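Home | Local | Food | Health | Sports | Contact

Uvville school lunches are getting less salty, and the kids have noticed

By Hawi Tefera
October

14 comments | 52 shares

So I went and had lunch at Dulludholm Middle School, which I haven't done since I was a student there myself (we won't talk about how long ago that was). The reason for my visit was soup. The school kitchens in Uvville have been cutting the salt in their recipes since the start of the term, and the soup is where everybody seems to taste it first.

Kedir Gebretsadik runs the kitchen at Dulludholm, and he let me stand in a corner with a hairnet on while he got the tomato and barley going. The old recipe used a powdered base by the scoop. The new one starts with onions, carrots and celery cooked down slowly in a big pot, with garlic and a splash of vinegar at the end. It smelled wonderful in there, I have to say!

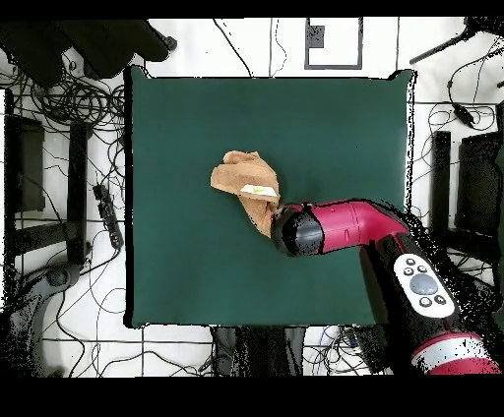

The number that got all of this started was 2,606. That's how many milligrams of sodium Kedir came up with when he added up one full day of meals, breakfast and lunch plus the after-school snack, for a kid who ate everything on offer last spring. He did it at his kitchen table with the labels spread out and then did it again, hoping he'd made a mistake. He hadn't. For a middle schooler that's more than a whole day's worth, and they hadn't even had dinner yet.

"I thought the pizza would be the problem," he told me. "It was the bread. It was the cheese sauce. It was all the stuff I never thought of as salty."

I've got a kid in sixth grade, so I went home that night and read the back of pretty much everything in my pantry. I don't recommend it as a way to spend an evening, though I did learn that my favorite crackers are basically a salt lick with corners.

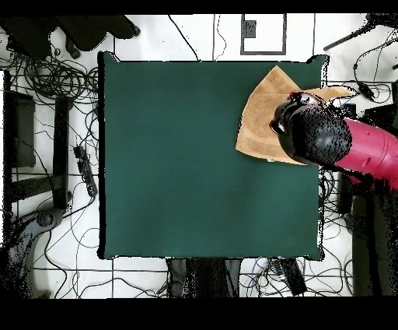 The biggest single change came from the rolls. Dulludholm used to get its bread frozen from a distributor a couple of states over. Now it comes from Furnov, the bakery out past the feed store, and they worked up a softer whole wheat roll with 190 milligrams of sodium in it. I ate two. They're a little sweet, kind of like the ones my aunt used to bring at Thanksgiving, and they hold up fine when you dunk them.

Cheese sauce is gone for now. Kedir tried three versions of a lighter one and didn't like any of them ("glue, then water, then glue again"), so the broccoli gets lemon and a little garlic oil and that's that. You can probably guess how this went over. I sat across from a seventh grader who moved every piece of broccoli to the far side of her tray with real care, as if it might wake up. Her friend ate both portions, so nothing went to waste at our table anyway.

The soup had mixed reviews too. A boy behind me in line said it tasted like "soup from a hospital," and the boy behind him asked for more. I thought it was good! It did need something for the first few spoonfuls, and then I stopped missing whatever it was. Kedir says that's about what he expects. Taste buds get used to less salt if you give them a few weeks, and he's cutting it back in small steps so it doesn't land all at once.
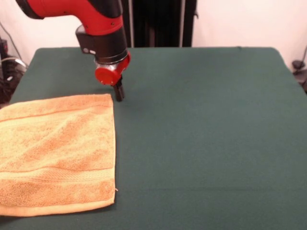 Can kids still add salt at the table? There are no shakers in the lunchroom, but students can help themselves to black pepper, a no-salt herb mix and a mild hot sauce at the end of the serving line.

That herb mix is a bit of a hit, by the way. It's got paprika, dried onion, oregano and something lemony in it, and it comes in big plain tubs from Ortner, the spice shop downtown. I saw it go on potatoes, on the chicken, on an apple (I didn't ask) and on the rolls. I bought a jar on my way home and it's been on our popcorn every night since.

Cost was the thing I figured I'd hear complaints about, and there are a few. Chopping that many onions takes time, and the kitchen starts earlier in the morning than it used to. The powdered base was cheap and it kept forever. On the other hand, Kedir is buying fewer packaged sides, and he says it comes close to evening out. He'd love another pair of hands before winter, when everyone wants hot lunch.
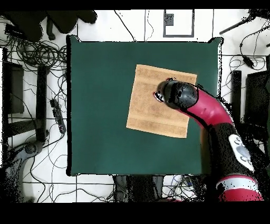
Roughly 70 families have filled out the comment cards that went home in backpacks, and Kedir keeps them in a binder by the phone. I flipped through it. Lots of thank-yous, several pleas for the cheese sauce, and one long and very detailed letter about chili that he's planning to try out. He's also had a parent ask whether the changes mean smaller portions. They don't, and if anything the scoop of vegetables has gotten bigger.

Next up is the breakfast sausage, which he's making from ground turkey with sage and a bit of apple. It goes on the menu later this month at Dulludholm, and the other Uvville kitchens will add it after that if the kids will eat it. Comment cards are still being taken at the front office, and the tomato and barley recipe, cut down to family size, is there for anyone who wants a copy. I made it last night and left out the celery.

Share this story | Print | 14 comments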